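这份是八月那次碰头会的记录，由我来写。先打个招呼：我记东西一向啰嗦，谁说了什么我尽量照原话写，有些地方夹了我自己的想法，用括号括起来了，不爱看的可以跳过。录音只录到前半段（手机没电），后半段靠笔记本和脑子，有出入的请直接在文档里改，改了留个名字就行。

**会议**：豇豆间作与耐低磷试验，季中碰头会
**时间**：下午两点开始，原定一个半小时，结果开到快五点
**地点**：Greslow 试验站二楼小会议室
**到会**：Yolanda Ríos（主持）、老贺、小阮、庞姐、田间组的阿良、我
**线上**：Skirkitz 点的两位同事，信号时断时续
**请假**：统计那边的老师，说会后补看材料

## 一、上次会议遗留事项

先过上次的尾巴。Yolanda 一条一条念，大家一条一条认账，气氛还挺轻松的。

- 土样的全磷和有效磷：有效磷已经出来了，全磷还差一批。庞姐说那批在排队，前面是别的课题组的水稻样，催也没用。
- 种子发芽率复测：做完了。总体没问题，就是有一个农家种的硬实率偏高，泡了一夜还有一些不吸胀。小阮建议下季播前统一做轻度擦皮处理，老贺说行，但是要么所有材料都擦，要么都不擦，别到时候算出苗率的时候又说不清。这一条后面还会讲到。
- Schwerdtfeger 的根瘤菌剂：到货了，在冷藏柜第二层，标签朝外放的。请大家拿的时候登记！上次有人拿了没写（我知道是谁，我不说）。
- 田间小区牌子：阿良说被太阳晒得字都淡了，已经重描了一遍，下季换成刻字的。费用不高，Yolanda 当场同意。

遗留的还有一条是共享表格的权限，我来办，会后已经办掉了，打不开的找我。

## 二、田间进展

阿良先讲 Greslow 这边。今年播种比去年晚，雨来得不痛快，播下去以后干了一阵，出苗有点参差。补种过一回，补的那些植株他都在图上标了红圈，取样的时候要避开。他特别强调了两遍，我也在这里强调一遍：**红圈的不要取**。

单作区长势比较齐，间作区里靠玉米那一侧的豇豆明显矮一些，叶色倒不差。小阮问是不是遮光，阿良说他觉得遮光和抢水都有，上午那一侧晒不到太阳，下午地又干得快。老贺插话说去年也有这个现象，当时没单独记，今年最好把边行和内行分开量，不然平均一下什么都看不出来了。大家都同意。我顺手问了一句分开量要多花多少工夫，阿良想了想说多半天吧，可以接受。

然后说虫。蚜虫来了一拨，不算重，主要在低磷区的几个小区，处理区之间看着没什么规律。庞姐担心病毒病跟着来，建议隔几天就走一遍，看见花叶的挂绳。阿良说已经在挂了，用的是蓝绳子，黄绳子留给开花期标记。蓟马的情况要等花开多了再看。打不打药讨论了好一会儿，最后的意思是：蚜虫没到阈值之前不打，到了就全区一起打，连对照带间作，一个不落。

Skirkitz 点那边的同事连上来讲了十来句就断了，再连上来又断了，后来干脆改成打字。我把他们打的字整理一下：

> 地比 Greslow 更薄，沙性大，出苗反而整齐。低磷区下部叶子已经发暗，施磷区没有。间作的玉米缺氮很明显。羊进来过一次，啃了东北角的保护行，试验小区没事。篱笆补好了。

羊的事大家都笑了，不过 Yolanda 还是请他们拍一张补好的篱笆发过来，并且把被啃的位置画进小区图，免得年底写总结的时候再去回忆。

老贺对「玉米缺氮很明显」这句很在意。他的意思是，间作里玉米如果缺氮太厉害，豇豆这边得到的光照就会偏多，两个点之间的间作效应就不好比。他想给 Skirkitz 的玉米追一次肥。小阮不同意，说方案里写的就是不追，一追就变成另外一个试验了，而且农户地里本来就是这个样子。两个人来回说了好几轮，声音都有点大（都是为了试验好嘛）。Yolanda 最后拍板：不追，按方案走，但两个点都加测玉米株高和叶绿素读数，作为协变量留着。老贺说可以，让我把他的保留意见写进记录，我这就写了：**老贺保留意见，认为间作玉米应有最低限度的氮肥保障。**

## 三、取样和根系测定

这一块花的时间最长，也最乱，我尽量理清楚。

地上部取样的时间定在盛花期，每个小区固定取内行，边行另取另装袋，袋子上写清楚「边」或者「内」。烘干、称重、粉碎照老规矩。粉碎机用完请清干净，上回庞姐打开一看，里面还有半杯别人的高粱。

根系这边分歧比较大。小阮想挖深一点，把整个主根带出来看分枝角度，阿良说现在地太硬，挖深了侧根全断，还不如浇透了隔天再挖。老贺问浇水会不会影响根瘤计数，庞姐说隔一天影响不大，但是浇了这个小区就必须同一天挖完，不能今天挖一半明天再挖一半。这个说法大家接受了。

根瘤计数的标准重新统一了一遍：先洗，再分主根和侧根，再切开看颜色。粉红的算有效，发绿发灰的单独记，实在看不准的两个人一起看。小阮做了一张对照色卡，打印出来过了塑，每个工作台放一张。我觉得这张色卡做得真好，以前全凭感觉，张三眼里的粉红到李四那里就成了褐色。

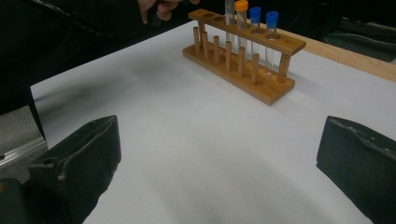 接着说磷的浸提。庞姐提出来，低磷区的样本底子低，读数容易贴着检出限走，稍微有点污染就全偏了。她的要求有这么几条，我原样抄下来：

1. 玻璃器皿一律酸泡过夜，再用去离子水冲，含磷的洗涤剂不要带进这间屋子。
2. 空白和平行样每批都要有，不能因为样本多就省。
3. 先做低磷区，再做施磷区，顺序不要倒。
4. 标准曲线当天做当天用，昨天的不算数。

小阮问能不能把施磷区和低磷区拆成两拨人分开做，这样快。庞姐说快是快，人一换手法就不一样，她宁可慢一点。我个人站庞姐这边。去年那批数据为什么有一截怎么看怎么别扭，查到最后就是换了人（那个人是我，所以我发言比较积极）。

菌剂接种那一块也顺便过了一下。Schwerdtfeger 的说明书要求拌种以后尽快下地、避光，老贺说田里哪有避光的地方，阿良说有，他的草帽。最后定的是下季用保温箱加湿布，早上凉快的时候拌，拌一个小区播一个小区。不接种的对照一定要先播，播种的人手也要分开，播过接种区的手套不能再进对照区。

## 四、数据和表格

轮到我讲。目前汇总表里一共是 1649 条记录，两个点合在一起的，包括出苗、株高和第一轮叶片读数。我上周末把它从头到尾对了一遍，问题主要有这么几类：

- 小区编号大小写混用，有的前面带空格。机器认为是两个小区，人看着是一个。我已经统一了，以后请从下拉菜单里选，不要手打。
- 缺测和零混在一起。没出苗是零，没去量是空着，这两件事请千万分开！
- 单位。株高请一律用厘米。有一页全是几点几，一看就是米，我改回来了，改动都有痕迹。
- 备注栏里写「同上」。请不要写「同上」，一排序就不知道「上」是谁了。

Skirkitz 那边的表是拍照发过来再录入的，字有点潦草，1 和 7 分不开的我都标了黄，请他们抽空认一认。他们打字回复说好。

Flaser 的田间记录软件要不要接着用，也聊了几句。小阮觉得好用，离线能填，回来自动合并；阿良觉得字太小，太阳底下看不见，他还是信纸。我夹在中间，说实话两种都要我来收拾。Yolanda 的办法是再试用一季，Greslow 用软件，同时保留纸质底表，年底看哪边错得少再定。阿良说纸肯定错得少，小阮说走着瞧。

统计分析方面，因为老师不在，只列了要问的问题：边行和内行是作为裂区处理还是单独分析；两个点合并的时候地点算固定还是随机；补种植株剔除以后有几个小区株数偏少，要不要加权。我整理好以后发给他，抄送大家。

## 五、农户参与和田间日

Yolanda 刚从村里回来，这一段主要是她讲。她说农户对产量当然关心，可问得最多的是煮多久能烂、叶子好不好吃。有两个耐低磷的材料产量看着不错，但籽粒是深色的，有几位大姐当场就摇头，说煮出来汤发黑，家里孩子不肯喝。

这个反馈我觉得特别要紧。我们在表里给籽粒颜色打的是一个小小的代码，人家拿它来决定种不种。老贺说育种那边早就知道颜色是个坎，只是好性状正巧都在深色材料里，要倒出来得花几代。庞姐提议先做一次简单的蒸煮和品尝，哪怕粗一点，也比猜强。大家都说好，小阮主动认领，锅的问题她自己解决。

田间日的安排：

- 预备 70 个人的座位和水，棚子向村里借。
- 看田分两组走，一组先看单作，一组先看间作，走到地头换过来。路窄，别挤在一起。
- 讲解用当地话，海报上的字要大，少放图表。老贺那张带误差线的柱形图大家投票不放（老贺弃权）。
- 打分用豆子投碗，每人发同样多的豆子，喜欢哪个小区就往哪个碗里放。男女分开用不同颜色的豆子，回来好统计。
- 田间日前一天把蓝绳子的植株复查一遍，有病的讲清楚是什么病，别让人以为是品种的毛病。

有人问要不要发种子。Yolanda 说现在不发，材料还没定，发出去收不回来，等下一季的多点结果出来再说。阿良说那肯定有人自己摘了揣兜里。Yolanda 说她知道，所以保护行种的是已经推广的那个品种，外围随便摘。

## 六、经费和采购

简短过了一下。信封袋、标签纸、手套都快见底，我来下单。烘箱有一台门关不严，阿良用铁丝别着，能用但是费电，报修单已经交了，再催一次。土钻断了一根接杆，先借隔壁组的，用完洗干净再还，上回还的时候带着泥，人家脸色不太好看。

去 Skirkitz 的车排在取样那一周，司机和油费都落实了。要跟车的人尽早说，位子有限，回来的时候后排要放样品箱，腿长的请坐前面。

## 七、待办

| 事项 | 谁 | 什么时候 |
|---|---|---|
| 边行、内行分开量株高 | 阿良 | 下一轮测量起 |
| 两个点加测玉米株高和叶绿素 | 阿良、Skirkitz 同事 | 盛花期前 |
| 补篱笆照片和小区图 | Skirkitz 同事 | 尽快 |
| 催全磷那批土样 | 庞姐 | 尽快 |
| 根瘤色卡再印一套寄 Skirkitz | 小阮 | 取样前 |
| 蒸煮和品尝的简单方案 | 小阮 | 下次会前 |
| 统计问题清单 | 我 | 会后就发 |
| 擦皮处理写进下季方案 | 老贺 | 下次会前 |
| 田间日海报初稿 | Yolanda、我 | 田间日前两周 |
| 耗材下单、催修烘箱 | 我 | 本周 |

擦皮那条补一句：最后定的是全部材料都擦，包括对照，力度和时间由老贺写清楚，写到换个人也能照着做的程度。

## 八、其他

老贺提醒大家中午下地戴帽子、带水，前阵子有学生晒得头晕，坐在田埂上半天起不来。阿良说棚里放了一箱水，喝完自己往里补。

庞姐问冰箱冷冻层那几袋没写名字的叶片是谁的，在座的都说不是自己的。她再留一阵，到下次会还没人认就清掉，请看到记录的同学也去翻一眼。

下次会等盛花期取样做完再定，我在群里发时间，尽量避开 Skirkitz 那边停电的时段。会议室的插线板坏了一个孔，靠窗第二个，别插。

记录有错漏的地方请在文档里直接改，改完吱一声。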